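Sunday, 6/21/26

Rules I Keep Taped Above the Monitor

Okay, so the last post (the one about naming your log files) got more mail than anything I've written in a year, and half of it asked the same thing: what are the other rules on the sheet? Kiyoshi wanted a scan of it. Kiyoshi, you can't have a scan, it has soup on it. But I'll type out the good parts.

Quick background if you're new. I do manipulation work at Soderis, which mostly means writing tabletop tasks in simulation and then living with them for weeks. The sheet started in May, after Ronja Wikström and I spent two full days comparing numbers that couldn't be compared. She had one idea of what "bowl on plate" meant and I had another. Both ideas were fine! We had just never written either one down, and each of us had 1,000 episodes scored our own way.

So rule one, and I love rule one: write the success condition before you touch the scene. In words first, then in code. "The bowl is resting on the plate, the gripper is open and clear of it, and everything has been still for two seconds." A person who has never seen your task should be able to read that sentence and score a clip by hand. Tudur Morgan, who works in a different building on a different problem, has been our test reader and he is merciless. He sent one back with a single word circled. The word was "near."

Rule two is to freeze the scene file when you start collecting. No nudging a lamp, no swapping a texture for a nicer one. If you want a change, it gets a new version and the old runs stay with the old version. I broke this one in the first week, naturally. I thought the light on the tabletop looked flat, I fixed it, and then I had a folder of runs from two different worlds and no note saying where the line was.

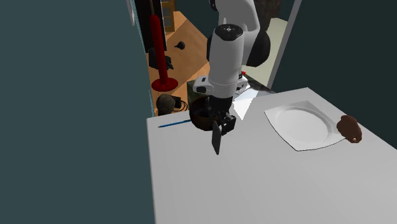

Rule three is the one I get most worked up about, which is that every object in reach gets named in the task sheet, including the ones the task never mentions. People will happily specify the target and the goal and then leave the rest as "clutter." But clutter has positions, and clutter gets hit. With a bowl toward the back of the table and a thin blue stick lying just to the left of it, you need to have decided beforehand what happens if a finger brushes the stick on the way in. Is it a failure? A note in the margin? Does it only matter if the stick leaves the table? Same with the brown food on the rim of the plate, because if your goal is "put something on the plate," you had better say whether that spot counts as taken. We now write one line per object: may move, may not move, or don't care. It takes a few minutes and I find it weirdly satisfying.

Rule four: randomize from a list you can print. Seeds go in the sheet, ranges go in the sheet, and if an object can show up anywhere within a region then the region is drawn and attached. Bradley Bloxham argued with me over this for most of a lunch. His point was that ranges in a config file are already written down. My point was that his config file imports another config file, which imports a third one. We settled on a script that prints the final values at the top of every log, and I use it every day now, so thank you, Bradley.

Rule five is short. Never delete a failed episode. Mark it, give it a reason code, keep it. Ours has up to 80 codes if you count the ones Stellan Grønli added in a single evening, and yes, that's too many, and we're trimming. But I'd much rather trim a long list than guess at a missing one. My favorite is still "grasp fine, then wandered off."

Rule six: rerun somebody else's task from their sheet alone, with no messages and no shouting across the room. This is the fun one! I did Ronja's drawer task last week and got stuck on step two, where the sheet said to reset the arm "as usual." She fixed the wording in a minute and then found the same phrase in four more of her sheets. Mine had it too.

There's a seventh about units that I'm still rewriting. Stellan thinks it belongs inside rule four and I think it needs its own line, in red, possibly underlined. If your group keeps a sheet like this, please send it to me, especially if it has a rule about contact settings. We've got a blank space there and I'd like to fill it before we start on the next set of kitchen tasks.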